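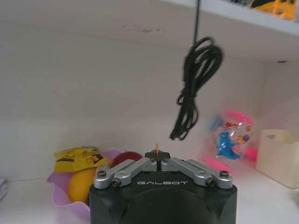
How many tries does it take before a learned policy can tidy a shelf? More than I guessed in July, and the messy tries count too.

I'm so happy with our Wiltlow set right now! 16 sessions in, 3115 episodes saved, and the wrist views are wonderfully cluttered.
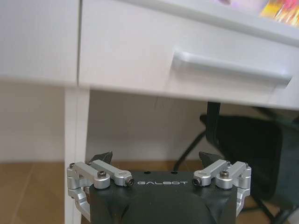

Low starts

We begin plenty of runs down low, by the desk drawer, so the model learns to cope with odd approach angles. Books and a plush toy up on the shelf make great variety too.

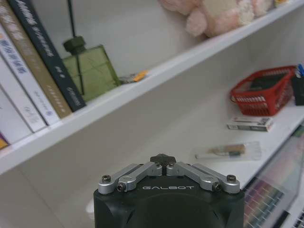 Ye-seo Seol wrote back that I should keep the failed grasps and label them, and I'm sold - 110 are tagged already.

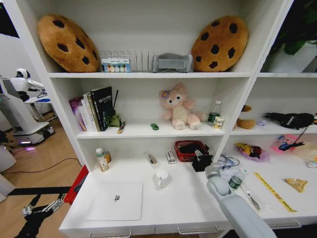 2 min read

Next up is the wide view, synced with the wrist stream. Cookie cushions, a toy car, a fox with a flower at its ear... I love this shelf. Varnar gets the first split once the timestamps line up.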